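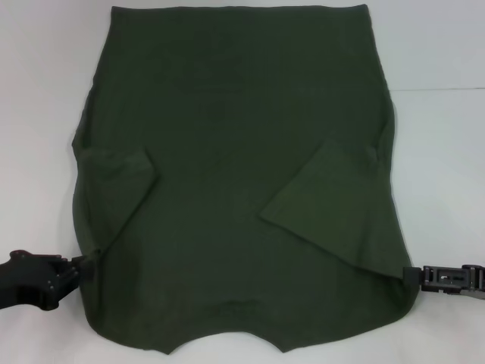

打印本页 | 发送邮件给朋友

袖子往里收，剩下的交给手
——与一位开了多年旧衣修补铺的店主聊叠衣服

7/16/19　本刊生活版编辑

我到Soriano的时候，店主正把一摞毛衣从柜台搬到里屋，嘴里说着“你坐，你先坐”，可是屋里唯一一把椅子上也放着毛衣。Soriano是Millwood老街上一家修补、清洗、代客收纳的小铺子，门脸很窄，往里走却深得出奇，最里头靠窗是一张白色的大台子，她管它叫“案板”，一天里大半时间都站在那儿。她不愿意在文章里留名字，说街坊都认得她，不认得的人知道名字也没用，那我就称她店主吧。

本来约好了谈换季收纳，结果我们谈了一个下午的袖子。

“你别笑，叠上衣，难就难在袖子。”她一边说一边抖开一件橄榄绿的长袖，颜色很深，正面朝上铺平，两手从下摆往外抻了抻，“身子是一块方布，谁都会对折。袖子呢，它是斜着长出来的，你硬把它拉直，肩膀那儿就要鼓一个包。所以我不拉直，我让它顺着自己的劲儿往里倒，倒到哪儿算哪儿，差不多就行。”

我问她，两只袖子倒得不一样，不碍事吗？我在家叠的时候，总是一只老老实实贴着边，另一只一下子跑到中间去，怎么看怎么别扭，常常拆了重来。

“拆它干什么呀！”她真有点急了，“针织的东西，你越摆弄它越松。一只靠边一点，一只靠中间一点，折完都在里头，谁看得见？你要管的是厚薄。两只袖口别摞在同一个地方，摞在一处，那一块就厚，放久了，前胸要压出印子来的。”

说到印子，她的话就更多了。她说好些客人喜欢把衣服叠得刀切一样，用手掌使劲捋，甚至拿尺子刮，衬衫这么弄还说得过去，软料子千万不要。她把手背贴在衣服上轻轻带过去，像给小孩盖被子那样，折边的地方鼓鼓的，留着一点空气。“松一点，它自己会呼吸。”这句话她前后说了三遍，我都记下来了，后来回家试了试，确实觉得衣服拿出来的时候样子好看些。

下摆也有讲究。一件长袖平铺开来，下面那道边往往并不直，中间往上缩一块，两边圆圆地垂下来，像浪头似的。我一直以为是自己没铺好，店主说有的是剪裁如此，有的是罗纹收得紧，还有的只是两只手提着下角的时候力气往两边走了，中间自然就凹上去。“你先看它是哪一种。要是手的缘故，就从中间往下捋一捋；要是衣服本来的样子，你就随它去，叠的时候以两边最低的地方为准，往上翻，凹的那一段自己就藏进去了。”

我请她从头讲一遍，好写给读者，她想了想，说其实说出来干巴巴的，还是得站到台子跟前来。不过她还是讲了：先铺，正面朝上朝下都可以，她自己习惯朝上，能看见有没有起球、有没有掉扣子；再把两只袖子往里收；然后提着下面两个角，往领口翻一折，若是柜子浅，再翻一折。翻的时候两只手要一起走。“一只手快了，衣服就歪，歪了你又要去拽，拽来拽去一件毛衣就老了。”

台子为什么要白的？我随口问了一句，没想到又引出一大段。她说从前用过一张木头台面，颜色深，深色衣服铺上去跟没铺一样，边在哪儿、袖子折到哪儿，晚上全靠摸。有一回一位客人送来一件墨绿开衫，她检查了半天说没问题，装了袋，第二天客人又拿回来，腋下有个洞。“臊得我呀。”那年六月她就换了白台面，花了2,451块，心疼了好一阵，现在觉得早该换了。深色的衣服放在白的上头，轮廓清清楚楚，连料子叠成两层的地方颜色稍稍浅一点、深一点，都看得出来。

她家里的收纳倒很随便。我原以为她的衣柜会像样板间，她摆摆手，说自己那几件都卷着放在篮子里，孩子的更是扔进抽屉就完了。“给别人叠了一天，回家谁还叠呀。”不过有一样她不肯马虎：换季收起来的厚衣服，一定要晾透了再叠，叠好了平着放，重的在下面，轻的在上面，一格里最多放8件。再多，最底下那件就没法看了。收纳箱她用的是Gellberg的布箱，说硬塑料的也不是不行，只是盖子一扣紧，她心里就不踏实。

铺子在Gurnelley路上还有一个小小的取衣点，夏天生意淡，她两边跑，说正好走走路。冬天就不行了，忙起来一天要过手37件上衣，站到晚上脚后跟发麻。我问她烦不烦，她愣了一下，好像没想过这个问题。

“烦的时候也有。可是你知道吗，有的衣服送来的时候团成一团，皱得跟咸菜似的，你把它铺开，抻一抻，袖子一收，它就又是一件衣服了。我挺喜欢这一下子的。”

她又说，年轻人爱在手机上看各种快叠的法子，两秒钟叠一件，她也跟着学过，手指头捏这儿捏那儿，一抖就成。T恤可以，长袖她总是抖不好，袖子甩出来一截，还得塞回去，算下来并不快。“我慢，可我叠一件是一件。”说着，她把那件橄榄绿长袖翻好，放到椅子上那摞毛衣的顶上，这才想起我一直站着，连声说哎呀哎呀，赶紧去给我找凳子。

凳子找来的时候，门口进来一位取裤子的客人，我们的谈话就断在这里了。临走她塞给我一小包樟木片，叮嘱我别直接贴着衣服放，用纸包一层。

打印本页 | 发送邮件给朋友

相关文章
· 毛衣起球，剪还是刮？
· Millwood老街散步：三家还在营业的裁缝铺
· 樟木片用多久要换
· 浅柜子怎么放厚衣服
· 读者来信：我家的袜子抽屉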